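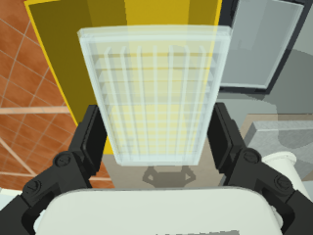 # Dishwasher Racks and Baskets: FAQ

**Does the Plimden upper rack fit older Monora machines?**
Yes, if the side rails are the two-piece type. One-piece rails need the adapter kit. Check the rails before ordering.

**What is the load limit?**
The upper rack is rated for 800 loads a year at normal household weight. Cast iron goes in the lower rack only.

**How do I remove the rack for cleaning?**
1. Pull the rack out to the stop.
2. Open both end caps on the rails.
3. Lift the front slightly and slide the rack forward.

Close the end caps after refitting. An open cap lets the rack run off the rail.

**Can coated tines be repaired?**
Small chips can be sealed with Tunus rack paint. Apply two coats and leave the door open overnight. If the metal has rusted through, replace the rack.

**Why are there white deposits on plastic parts?**
Usually hard water. Refill the salt, then run an empty hot cycle with citric acid. Do not use bleach.

**How long do rack wheels last?**
Expect around 1,000 cycles before the wheels need inspection. Flat spots or side play mean replacement. Wheels are sold in sets.

**Who handles returns?**
Write to Brenda Lucero in the parts office. Include the model number from the door edge. Opened paint cannot be returned.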